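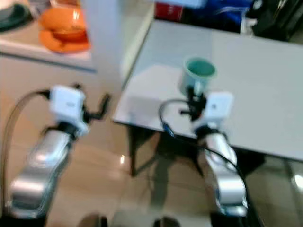 Wirnville shared kitchen gets new crockery

The shared kitchen on the ground floor of the Motach building in Wirnville has been restocked with tableware, following a review of breakage and losses over the past year. The order covers 462 pieces: mugs, bowls, dinner plates and forks. Delivery from the supplier, Abeysekara, was completed in November.

The previous stock was plain white and came from several different makers. Lids did not fit, bowls did not stack, and replacements could no longer be ordered to match. The new range is sold under the name Hulolero and comes in several colors, with bowls and plates sized to sit one on the other. Mugs are short and straight-sided, and all have a handle.

"Stacking height was the main requirement," said Jamila Bhuiyan, who drew up the order. "The shelves are fixed, and the old plates took up two of them."

The kitchen stays open during the changeover. Items in use are being kept out on the white counter for now, with mugs in the middle, and dry goods remain along the back by the wall.

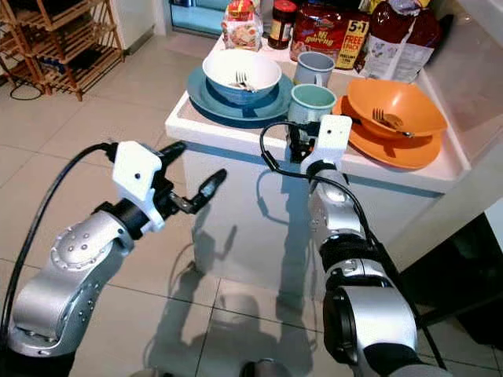 Page last changed: November, 4:10 p.m.

Plates and bowls do not have to be kept in matching colors. An orange bowl may go on an orange plate or a white one on teal – the sizes are the same across the range. Forks can be left in the bowls until they are collected for washing.

Opened packets and jars should be closed before they are put back. Habibur Chowdhury, who handles supplies for the building, is asking users to write their room number on anything they want to keep. Unmarked food will be cleared at the end of the month.

The old crockery, some 803 pieces including saucers, has been boxed and is available free of charge from the ground floor store between 9 a.m. and noon. Boxes will not be split. Requests for further mugs should go to Bhuiyan.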